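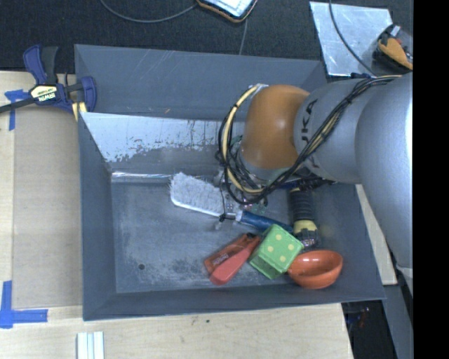

According to one reader who wrote in after my last post, a picking cell doesn't remove any work, it only moves the work to people with a different job title. I have been going through our logs with that in mind, and at our site the claim is partly right.

Some background for anyone new. I work at Hultine, in the returns hall at Pranden. Mixed household goods come back from shops in totes, get sorted by type, and go on to resale, repair or scrap. Until last spring all of the sorting was done by hand at six benches. We now have four benches and one robot cell. The cell runs on a control package called Engelbrecht, which we lease.

The work in the cell is bin picking with mixed contents. A brush, a bowl and a torch might all be in the same bin, lying against each other at odd angles. Each needs a different grip. A bowl is best taken by the rim, if the rim is free. A brush can be taken by the handle, if the handle isn't wedged under something. People at a bench do this without looking down for more than a moment. The arm has to find a grip, check the path and then commit to it.

The numbers for one week in May: 2000 items presented to the cell, 1518 placed correctly on the first try, 201 placed correctly after a retry. That leaves 281 which went to a person. The controller logs those as "exceptions". On the floor they are called leftovers, and the word has stuck to the shift as well. If you are on leftovers, you stand by the cell and clear what the arm couldn't.

This is the part the reader has right. Leftovers is a new job and it was not in the plan. The plan had one operator watching two cells. We have one operator for one cell, plus somebody for half a shift who records why each pick failed. I read 471 of those notes last month. The most common entry is "touching", meaning two items so close together that there was no room for the fingers. The second is "shiny". After that the notes get less useful, and several just say "no".

What has changed for the better is the lifting. Bench sorters used to tip their own totes. The cell has a lift table and the benches now share its feed, so tipping by hand has stopped except on Sunday, when the feed is down for cleaning. Sick days for backs and shoulders are lower. I won't give a figure until we have a full year.

What has changed for the worse is the pace. Waiting for an arm is tiring in its own way. Two sorters asked to go back to the benches, and both requests were granted. The rota now limits leftovers to two hours at a stretch, which should have been the rule from the first week.

Pay is unresolved. Leftovers is graded the same as bench work, although it includes restarting the cell and writing fault notes. The Flultarmont site grades it one step higher. I have raised this twice and will raise it again when the lease comes up for review.

Next on my list is the note form. It needs a proper set of fault codes, and a box for "touching" that can be ticked with gloves on.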